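The Long Way to Skorkdale

My aunt had left me the sideboard, and the sideboard was in Skorkdale, and so on a bright morning in May I put a blanket and a coil of rope in the back of the car and went to get it. I should say that I had never seen a sideboard fit into a car like mine, but my cousin had measured it twice over the telephone and was sure of herself, and in our family that has always been enough to start a journey on.

There are two ways to go. The quick one takes you out past the Buchanan works and onto the highway, and you are there before your coffee gets cold. The other one is the old road, the one my aunt drove every week of her life with her handbag on the passenger seat and the window down whatever the weather, and she would not hear a word said against it. She used to tell us that the highway was for people who were already late. I had the whole day and a full tank, and a paper sack of her own ginger cookies from my cousin's freezer (the last batch, and I had promised to bring half of them back), so I took the old road.

It starts out plain enough. You go through Skameck, where the bakery still has its striped awning and the gas station has turned into a place that sells lamps, and then you climb for a good while between hedges until you begin to think you've made a mistake. I had the map my aunt drew for me when I was learning to drive. She put in everything she thought a nervous girl might need: a church, a bad dip, a farm where the dog was all noise. In one corner she had written "3,000 feet, swallow here," meaning for your ears, and I did swallow there, out of loyalty, though I doubt very much that the hill is as high as all that. She liked a large number. She once told the dentist she had eaten 3,000 apples and never lost a tooth.

After the top the country changes. The hedges stop and the wall begins, and you come down with the hill on one side of you and a guardrail on the other, and the whole road goes wandering off ahead in the sun as if it had nowhere particular to be. I had forgotten how much I loved that stretch. I slowed down for it, the way she always did, with both hands on the wheel and her shoulders lowered, like somebody getting into a warm bath.

The motorcycles were already there when I came onto the straight, two of them, a long way off and very small. They rode close enough together that I decided they were married. I gave them a house with a green door and a grown son who worried about them. I gave them a thermos. It's a thing I do on long drives, and my aunt did it too, and between us we must have married off half the county without anybody's permission.
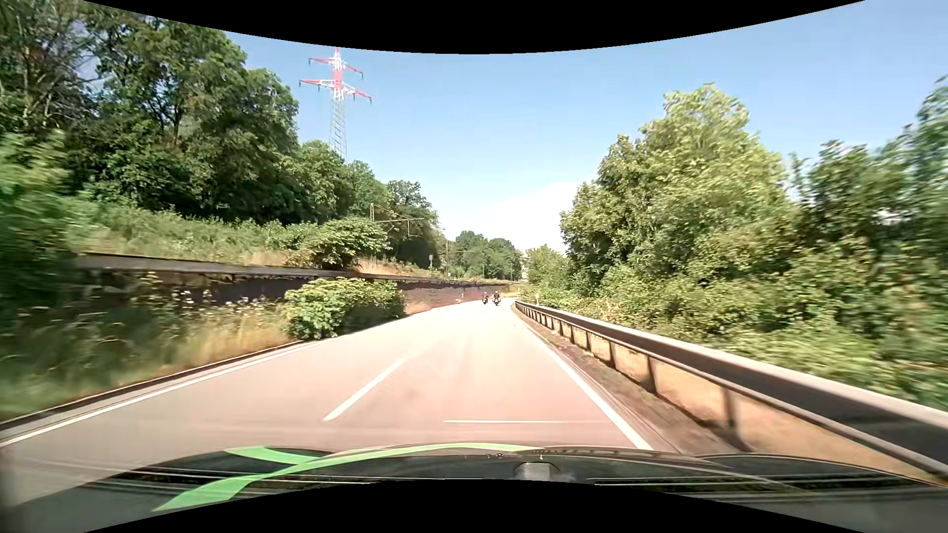
The Bend

By the time I got around it they had gone. The road opened out again and there was only the hill and the wall and more of that tall yellow grass, and I was surprised at how sorry I felt. I had been looking forward to following them a little longer. You get attached to people on a road, I think, more quickly than you do in a room.

So I ate a cookie. It was still frozen in the middle and I had to hold it in my cheek, and the ginger came through slowly, first sweet and then hot, and all at once I was fourteen and carsick and she was pulling over to let me stand in the grass. She never made a fuss about it. She would get out too, and lean on the fender, and tell me the names of the weeds until my stomach settled. She got most of them wrong. I looked them up years later in a library book and was quite indignant, and then I went on calling them what she had called them, and I do it to this day.

There was a pull-off farther down, beside a gate, and I stopped. I hadn't planned to. I got out and leaned on the fender myself and said the names over, the wrong ones, to whatever was growing there. It took longer than I expected. She had known a great many.

When I looked up, two motorcycles were parked outside the little Tronine tea stand across the valley, with two people sitting on the wall beside them, sharing something out of a bag. They may have been mine and they may not. It was too far to tell, and I waved anyway, with my whole arm, and after a moment one of them waved back.

Then I got in and drove the rest of the way to Skorkdale, where the sideboard was standing in the hall with its doors tied shut with kitchen string. It was 14 inches too long for the car. My cousin said that was impossible and went to find her tape measure, and I put the kettle on.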